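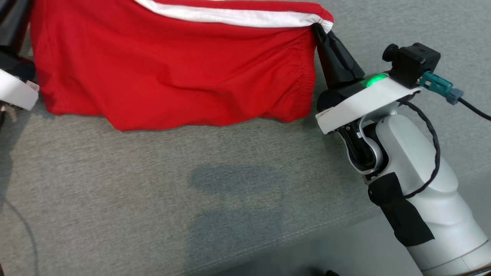

Figure 7. A red textile item with a white band along its top edge and a strip of gathered elastic at one side, held above a gray fabric surface.

4.2 What "reusable" means in donation weight records

Estimates of how much donated clothing gets worn again nearly always start from weight. A charity or sorting firm weighs what comes in, weighs what goes to the rag bale, and calls the difference reuse. We think this figure deserves far less trust than it usually receives. It is a record of what was not thrown out at one table on one shift, and the step from there to "worn by somebody" is taken with no evidence at all in most of the reports we reviewed.

The trouble begins with grading. Items such as the one in Figure 7 are hard to place. Elastic is the part of a garment that sorters at both of our sites said they trusted least, and the written guides are little help. The Maldonado guide tells sorters to reject anything with "tired" elastic. The Bellotgate guide does not mention elastic but asks whether the item is "fit for sale," which leaves the matter to the person holding it. Neither guide says how far a waistband should stretch or how quickly it should come back. Two sites can therefore report quite different reuse rates from the same mix of clothing, and the gap will be read as a difference in what people donate.

To see how large the gap could be, we had 981 items graded once at each site, with no marks on them to show the earlier result. Maldonado passed 700 of them. We had expected Bellotgate, with its looser wording, to pass more, and it did, but the pattern by type of item was not the one we had predicted. Coats and knitwear were graded much the same way in both places. The disagreement sat almost entirely in sportswear, underwear and children's clothes – light items, which count for little in a total given by weight and for a great deal in a total given by piece. A reader who sees only the weight figures would conclude that the two sites agree.

It may be objected that errors of this kind cancel out over a year. We see no reason to assume so. A sorter who is told in May that the shop floor is full will pass fewer items than the same sorter in a slow month, and the guides allow it. Retamal, who supervised the second round of grading, noted that sorters became stricter toward the end of a shift at one site and more lenient at the other. We cannot explain this and have not tried to correct for it.

The second weak point is export. The Turport returns list 1460 bales as "reuse grade," and this label is carried straight into the regional totals. A bale is given its grade when it is closed. What share of its contents is later sold, given away or dumped by the buyer is not recorded, and the buyers we wrote to did not reply. Clarkent, which handles a smaller volume, at least separates "sold in shop" from "sold in bale." We would treat the first as fair evidence of reuse and the second as evidence of a sale.

None of this shows that the true rate of reuse is low. It could be higher than reported, given that sorters do reject items many buyers would gladly take. Our complaint is that the published rates are given to a tenth of a percent when the grading step alone can move them by far more than that. In the rest of this paper we use counts by piece wherever they exist, treat baled exports as unknown, and report ranges. Readers who want a single number will find one in Section 5, but we ask them to read the notes under the table first.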